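Tileo bench arm, the repair cell version. Review after more than 200 jobs

Posted December 19, 2021 by Ikhsan Pattinasarany

Quick one, shop is busy. People keep asking if the Tileo is worth it for a small refurb outfit like ours in Itville, and whether these things can do real shop-floor chores yet. Short answer: some of them. Long answer below, typos and all.

What we use it for. Old office desktops, memory swaps mostly. Side panel off, tower on its side, sticks into slots. Boring work, sore thumbs. Misaki Tanabe did most of it by hand before and she still does the awkward ones.

Setup. Took us two evenings. The bolts are fine, the manual is not. Section on teaching positions is translated badly and skips a step (you have to save the tool offset BEFORE you touch the jog screen or it forgets everything). Called support at Hosoda, got Renji Miyazaki, very patient, called back when he said he would.

Fixture tray. Gray, 3D-printed, posts and slotted holders for the sticks. Best part of the whole deal and the cheapest. Sticks sit where the arm expects them. Print a spare.

Memory work. Grabs a stick from the tray cleanly nearly every time. Lining it up over the slot, good. Pushing it home, so-so. It stops when it feels resistance, and a DIMM is all resistance until it clicks. We turned the force limit up a little and that helped. Latches have to be opened by a person first, every time, forget and you get a fault and a beep you will learn to hate.

Cables are the real problem. Every tower has its wires somewhere else, the arm doesnt care and goes right through. Ours snagged a drive cable in the first week. Now Misaki tucks everything back before she hits start, which eats half the time you were supposed to save.

Two views of the bench, both with the tower open and the slots still empty:
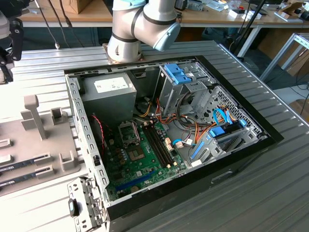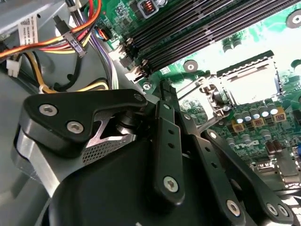 What it can't do yet

CPUs. Dont even try. Osamu Morikawa lent us his scrap boards to practice on and we bent pins on 9 of them before we gave up. Lever, bracket, tiny square part that has to go in dead flat. A person does it in a few seconds.

Plugs. Front panel headers, drive power, anything on a floppy wire. No.

Deciding anything. Wrong board in the case, screw rolling around under it, dust bunny in a slot, it carries on as if all is well.

Noise and space

Quieter than the compressor. Needs its own table, ours is slotted aluminum and I wouldnt go lighter. Leave room to walk behind it, we didn't and had to drag the whole thing out to reach an outlet.

Would it work at home?

My brother in law in Nallunport asked if he could get one to unload the dishwasher. Lol. If it gets confused by a wire it is not ready for a fork basket. Laundry same story, cloth is just one big cable as far as I can tell. Maybe ask me in a few years.

Worth it?

If you do the same model of desktop all day, yes, probaly. Mixed lots off a pallet, no, hire a kid after school. We're keeping ours for the matching batches, and it does free up Misaki for testing. Would I buy again at full price... ask for the demo unit discount, they have one but it's not on the site.

Three stars out of five. Would be four with a decent manual.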